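**Bretow, Friday, September 29, 2023.** Kitis is pleased to share that its bin-picking cell at the Bretow workshop is back on its regular schedule after a full maintenance round, the most thorough one the cell has had since it was put together in January. The company is also making its care routine for the cell available, free of charge, to any school, lab or small shop that would like to borrow it, mark it up and send back suggestions.

The cell is a modest one, and its keepers are fond of it. One arm reaches down into an open bin, picks up whatever household odds and ends have been put there, and sets them down again so that the next attempt can begin. It spends most of its day doing exactly that, and small motions repeated all day long are hard on cables, fingers and clamps.

"We used to look after it the way most people look after a bicycle, meaning we waited for a noise," said Juwita Tuhumury, who leads the workshop. "Then one Monday the gripper stopped answering in the middle of a run, and we lost the better part of two days chasing a connector that had worked itself a little loose. I would have given a lot that week for a plain sheet of paper telling me where to look first."

That sheet of paper now exists, and it runs to 16 checks. The first ones concern the cable run along the arm, from the upper bend down over the last joint to the gripper. Technician Syafiqah Lubis moves the arm slowly through its lowest and farthest reaches and watches that no cable pulls tight or rubs. Ties are kept snug enough to hold and slack enough that the cable can still slide a bit, and any tie that has gone brittle is cut away and replaced on the spot.

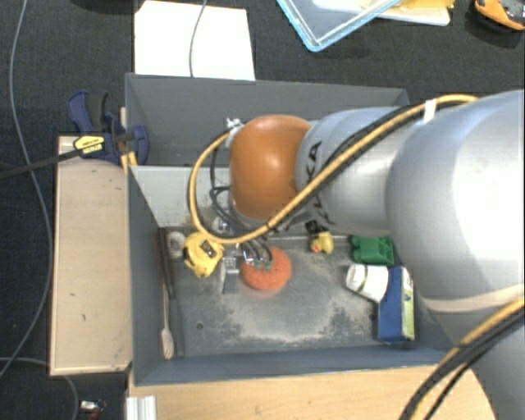 After the cables come the fingers, which are wiped down, checked for play and closed on a gauge block to see that they meet evenly. Then it is the bin's turn. A bin that has crept even slightly out of place will send the gripper into a wall sooner or later, so the clamps are tested by hand and the corner positions are measured again before the arm is allowed back to full speed. Lubis also empties the bin and sweeps it, and she looks over the objects themselves, retiring any that have begun to shed or crack.

The whole routine takes 58 minutes when nothing needs replacing. Chanida Ruangrit, who wrote most of it, asked two colleagues from the Wevbridge office to try it with no help from her, and she rewrote nine of the steps after listening to their questions.

"They were very kind about it, but they kept asking me which way was 'up' on the wrist, and of course I had never written that down," said Ruangrit. "It's a much friendlier document now, and I'm grateful to them both for their patience, and for the pastries."

Kitis keeps a log beside the cell, and it holds 237 entries so far, from swapped ties to a complete gripper rebuild. A copy of the log, with notes, will be included in the download.

The care routine can be requested from Izzati Entili at the Kitis front desk in Bretow. Visitors who would like to watch a maintenance round are welcome by appointment, and should wear closed shoes and tie back long hair.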